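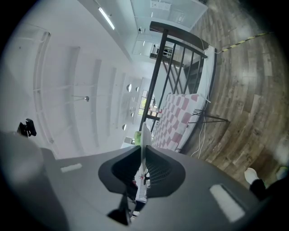

Fig. 4a. Long fluorescent tube, lit, white ceiling.

## 4. Relamping and light levels

Lekton ceiling controller, Ogbonna wiring kit. Rev. by T. Wike, Nov 16, 2021. Replaces the August sheet. Bin the old one, step order was wrong.

Section 3 must be finished first. Controller on the wall, cover on, green light steady. If it's blinking go back to 3.6.

**CAUTION:** Breaker OFF before touching any fitting. The wall switch is not enough. Lock the panel, keep the key on you.

**CAUTION:** Old tubes contain mercury. Don't snap them to fit the trash. Broken one: windows open, everyone out for a while, stiff card and tape for the bits. No vacuum.

### 4.1 Swapping tubes

1. Breaker off. Try the wall switch, nothing should come on.
2. Let tubes cool.
3. Ladder on flat floor. Second person at the foot of it.
4. Hold tube near both ends. Quarter turn, drop the pins out, bring it straight down.
5. Check the sockets. Brown or cracked = replace the socket too (parts list, back page).
6. Read the color code off the old tube and write it on the log. New tube should match, unless you are changing the whole room.
7. Pins up into the slots, quarter turn back. You should feel it seat.
8. Wipe the tube with a dry cloth. Wipe the diffuser if theres one.
9. Repeat down the row.
10. Ladder away, breaker on.

*Note:* One new tube in a row of old ones always looks too bright. Do the row or live with it.

*Note:* Tube flickers at first power-up, leave it ten minutes. Still flickering, reseat. Still flickering after that, suspect the starter.

### 4.2 Pairing the light sensor

Skip if your kit has no sensor (small white puck, in the bag with the screws).

1. Stick the sensor where it sees the room and not the window. Tape for now, screws later.
2. Hold MODE on the controller until the display shows dashes.
3. Enter 229. Press SET.
4. Press the button on the sensor once. Controller beeps.
5. No beep: fresh battery, start again from step 2.

*Note:* Ibrahim Isah found the sensor won't pair through the metal cover plate. Take the plate off, pair, put it back. Fixed in the next batch, supposedly.

### 4.3 Setting the level

Do this after dark, or with the blinds down. Daylight will throw every reading.

1. All tubes on for half an hour before you measure. Cold readings come out low.
2. Put the meter flat on the main work table, facing up. Not in your hand.
3. Step back. Your shadow counts.
4. Read it. For a kitchen or craft table we aim for about 570 lux.
5. Press UP or DOWN until the meter agrees. Wait a few seconds between presses, the controller is slow.
6. Press SET. Display shows the level, then goes blank. Blank is fine.
7. Write the level in the log, with the table it was taken at.

**CAUTION:** Controller clicks constantly or smells hot, breaker off and call Faretti. Do not open the housing.

### 4.4 Checking color
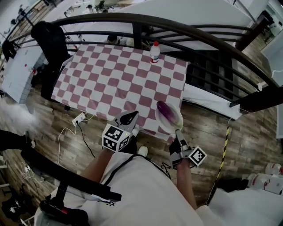
Color gets checked by eye, once the level is saved. Tubes from different makers can share a code and still look different next to each other, so do this even when the numbers match. You want a pale thing, a dark thing and something strongly colored, all under the same light. Kitchen stuff works fine. The pink and white checks on the cloth are a decent test, white squares should look white with no green in them. Purple is the hard one. An eggplant under poor tubes goes flat brown or nearly black. Then a red, bottle cap or similar, which shouldn't drift toward orange.

1. Lay the items out on the table you measured at.
2. Look from a normal standing position. Give your eyes a minute or two.
3. Compare with the same items by a window next day.
4. Big difference: check the tube code against the log (4.1 step 6).
5. Code right but color still off: pull one tube, try a different make, look again.

*Note:* Painted or varnished surfaces nearby will tint the light. At the Vindutwood showroom Hatem Abdel Rahman changed a full row before we spotted it was the wall panneling.

### 4.5 Log entries

For each room: tube code, make, level, initials. Old tubes boxed and labeled. Send a copy to Rakiya Obi, she does the reorders.

Go to section 5, timer schedules.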